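## Loading the washer, or: how I spent June inside a planner

So I finally threw out the timeout. If you read the last post you know the one I mean - the 62 second limit after which our planner shrugged and told the arm to go home. I'd been nursing that thing along for ages and I'm so glad it's gone!

Quick recap for anyone new. Zuccaro is our planner, Hivau is the perception side, and the job is getting clothes in and out of a front loader with nobody steering. The part that kept biting me was the handoff between them. Hivau would publish a new point cloud, Zuccaro would happily start planning on it, and then halfway through a second cloud would arrive and the collision map would get swapped out underneath. You'd get a path that was legal in one map and went straight through the door in the other. Lovely.

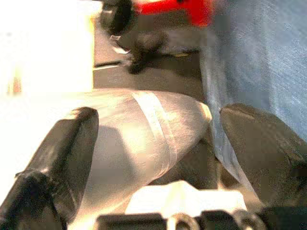
The fix is boring (the good ones usually are). Every plan request now grabs a numbered snapshot of the map and keeps it until the plan is done. If a newer snapshot shows up, we check the finished path against it before anything moves, and if that check fails we replan from wherever the arm is. I replayed 1,133 logged requests through it over a couple of evenings and the swapped-map error didn't come up once. Before the change it showed up in 320 of them, so yeah, I did a little dance in my kitchen.

It costs memory, though. Snapshots pile up if the planner is slow, and I had a fun afternoon watching the process balloon until I remembered to free the old ones. I also moved the wrist camera onto its own topic, with its own clock offset, and that cleared up a smear in the close-range depth that I'd been blaming on the lens for weeks. Sorry, lens.
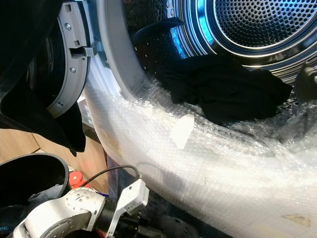 Fraser Geddes wrote in after the last post to say I should drop the point clouds altogether and let a learned policy go straight from pixels to joint targets, and that the planner is only there because I like planners. Fair cop on the second bit! Corentin Collet disagreed with him at some length in the same thread, mostly about debugging, and I'm with Corentin for now. When Zuccaro does something silly I can open the log in Bitthorpe, scrub to the moment, and see which snapshot it was holding. I'd miss that a lot.

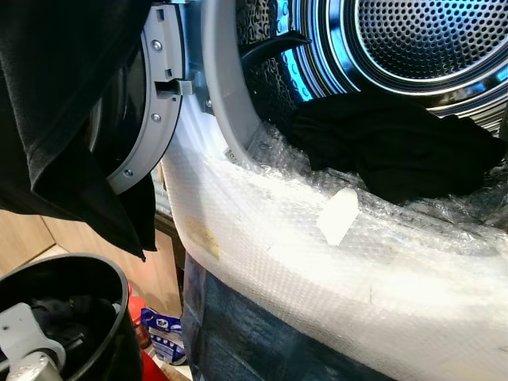

Next on my list is what Hivau does with see-through and shiny stuff. Depth is a mess on both, and a washer is a really mean place to find that out. Take the bubble wrap over the lower rim of the opening: on one side it's so bright it's nearly all white, and further right you can see straight into its creases, so it's one sheet that wants two different treatments. Behind it there's a polished drum throwing blue light around. My plan is to mark pixels like these as "unknown" and have the planner treat unknown as solid until a second view says otherwise. That will make it timid, I know. I'd still take timid over a finger through the door seal, and I can tune it down later with a per-region weight.

The snapshot code is on the Killstead branch if you want to poke at it. The config names changed, so delete your old cache first or it'll complain at startup.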